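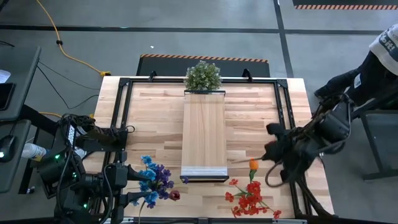 3.2 Cell setup and upkeep

Looking after the Mireck cell turned out to be one of the most rewarding parts of the project. Both arms are checked before the first run, starting with the cables, because a strap that slips by a few millimeters can tug on a wrist joint at full reach. Pilar Tapia wrote the routine, and it takes 13 minutes - less time than our old camera alignment alone!

Figure 2. The flower task cell, with a board down the middle of the table, artificial flowers on both sides of it, and a potted plant at the far end.

The extrusion around the tabletop gives us a fixed edge to measure from. We re-zero both arms against it every 100 runs and retighten the frame bolts at the same time. Over 118 runs in August we replaced one finger tendon and two cable straps, all from the Drestuvero spares kit. The thin flower stems are wonderful for upkeep, too: they show a drifting finger joint well before the Vultitz log flags it, and we now use them as a quick daily grip check.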